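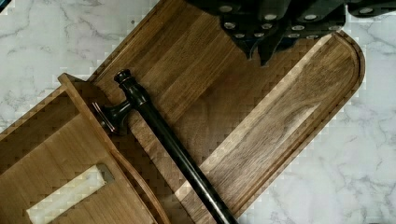
Guest bathroom refresh, day 3! The towel bar is finally out of its packaging and I love it even more than I did online. Long, matte or glossy, I went back and forth forever, but black was never in question.

Yes, I'm planning a bathroom on top of a walnut cutting board. The kitchen counter has the best light in the house and the board lives there anyway.

Now I want walnut in the bathroom too. Look at those strips, light tan next to deep chocolate - how is that a thing we just chop onions on?? Thinking one small shelf, right under the bar.

The wooden box with the slot in the top is coming along too. It's going next to the sink.

Seema Tripathi asked how high the bar goes. I'm hanging it 12 inches above the shelf so hand towels clear it. Bath towels get hooks on the door.

Next up is paint. I have 3 whites taped to the wall and I swear they change every hour. Send me your favorites, warm ones please!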